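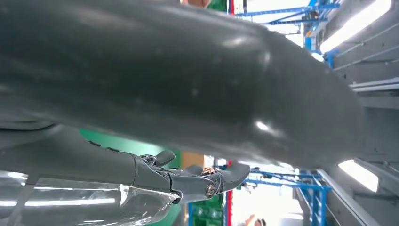 Cuaderno de taller, miércoles 22 de diciembre

Retomo el hilo donde lo dejé anoche, que al final me fui sin apuntar nada y luego pasa lo que pasa. Seguimos con el banco de almacenamiento del edificio de Vusside, el que tiene que aguantar el alumbrado, la bomba de la calefacción y la centralita si se va la red. La buena noticia, y me apetece empezar por ella, es que el inversor Joleo ya arranca en isla sin protestar. En octubre nos daba un fallo de fase cada dos intentos y yo estaba convencido de que era el aparato; pues no señor, era el neutro, que estaba mal apretado en la borna de salida del cuadro viejo. Lo digo con algo de vergüenza porque ese cuadro lo repasé yo.

Prueba de la mañana: corte manual del general, con la carga de siempre (bomba, pasillo y las dos estufas pequeñas, 1263 W en el analizador). El relevo entra bien y la luz del pasillo apenas parpadea. La bomba sí que se para y tarda un poco en volver, me imagino que por su propia electrónica, pero queda pendiente de mirarlo con calma porque no quiero darlo por bueno solo por intuición. He guardado la curva en la carpeta compartida, con el nombre habitual y una coletilla que dice "neutro reapretado", para que no se confunda con las de antes.

Prueba de la tarde: lo mismo, pero metiendo además la carga resistiva hasta 4000 W, que es lo que el proyecto nos pide como punta. Aquí ya no estoy tan contento. El inversor aguanta, eso sí, pero la tensión del banco cae más de lo que yo esperaba, y en cuanto se retira la carga se recupera muy despacio. De las 16 celdas del módulo de abajo hay dos que se quedan descolgadas, siempre las mismas, y son justo las que tienen las pletinas que reaprovechamos del montaje anterior. Mi apuesta es mala conexión, una pletina con óxido o un par de apriete que se quedó corto. Mañana desmonto, limpio, y vuelvo a medir la caída en cada unión antes de echarle la culpa a la celda - que ya me ha pasado una vez este año y no quiero repetir.

Aparte de esto, he estado leyendo el protocolo de cortes programados que nos mandó Azar, la comercializadora. Es un documento bastante enrevesado, pero la idea que saco es que, si un día tocara apagar por zonas, el aviso llegaría con dos horas de margen. A mí me parece suficiente para cargar el banco si lo pillamos a medias, siempre que la estrategia de carga no sea la que tenemos ahora, que es de una prudencia casi enternecedora: deja el banco a media carga toda la noche para cuidar las celdas. Muy bonito en verano, pero en pleno invierno yo subiría la consigna y asumiría el desgaste. Lo pongo aquí para que lo discutamos antes de tocar nada en el controlador.
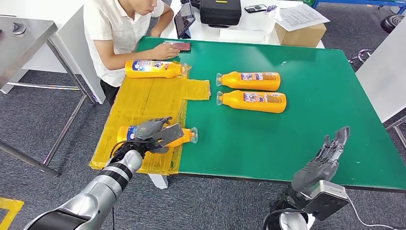

Handex no lo ve así, y contestó a mediodía que prefiere mantener la consigna como está hasta que las dos celdas flojas estén aclaradas, porque subir la carga con un módulo desequilibrado es buscarse un disparo de la protección precisamente el día que haga falta. También pide que la prueba de punta se repita con el banco frío, a primera hora, antes de encender la calefacción del cuarto.

Visto con un café delante, le doy bastante la razón, sobre todo en lo del frío. Todas nuestras pruebas han sido con el cuarto ya templado, y un apagón de verdad puede pillarnos de madrugada con aquello hecho una nevera. Así que dejo la consigna quieta y cambio el orden: primero pletinas, luego prueba en frío, y después hablamos del resto.

Para no olvidarme:
- Pedir pletinas nuevas del módulo de abajo, y ya puestos las tapas aislantes.
- Mirar si la bomba tiene un retardo de arranque configurable (el manual debería estar en el cajón del cuadro).
- Cambiar la etiqueta del magnetotérmico del pasillo, que sigue poniendo "almacén".
- Preguntar a Azar si el aviso llega por correo, por mensaje o por las dos vías.

La llave dinamométrica la he dejado encima del armario de baterías, ajustada al par de las pletinas. Si alguien la usa para otra cosa, que la vuelva a poner igual, por favor. Banco en reposo, general conectado, inversor en espera.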